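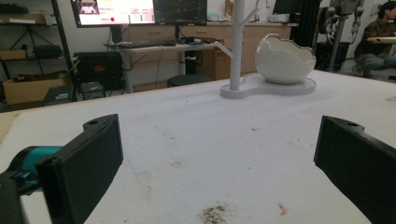

I have now owned the Clodstead hand-held gripper for 88 days, long enough to stop being polite about it.

The pitch from Neline is that you squeeze the handle, do your chore, and the robot learns from watching. The starter kit cost me $200. The mounting bracket, sold separately, did not cost $200, but it had ambitions.

Good things first. It's light, the fingers close evenly, and setup took me six minutes with the printed card. The manual is another matter. It has a whole page on storage and one line on calibration, and the line says "calibrate."

Support is a man named Jinfeng Cheng, who answers email at hours that worry me. He told me the finger pads wear out after about 200 sessions and that new ones come in packs of two, one left and one left. I wrote back to ask about the right one. It's on the list for September.

I'd still buy it over the Fomitz, which pinches. The spare pads go on the shelf with my other lefts.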